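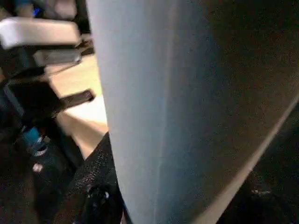
Wrist camera view, gripper finger up close, bench behind

About Jusberg

Small shop. We try out grippers, arms, wrist cameras and controllers so you don't have to buy 3 of each and send two back. Started by Savvas Ververidis and Mhairi Matheson, now 4 of us with Sofia Xenos on cameras and Khôi Quách on controllers.

How it works — you send the part, or tell us what you're picking. We mount it, run it, write down what it did. Same bench for everyone, same pick list. 68 items on the list right now, mostly boring stuff like cups, cables and bags. Bags are the worst.

Last comparision was two soft-finger grippers on the same arm, 1,205 picks between them. Full notes go to the customer, short version goes on the Results page when they say OK. We don't sell hardware and dont take a cut from anyone who does.

Wrist camera tests are new since April. Mostly asking how much of the view the fingers eat up, and where to move the mount. More on that when Sofia gets it typed up.

Visits OK, Saturday mornings too — email first, door sticks.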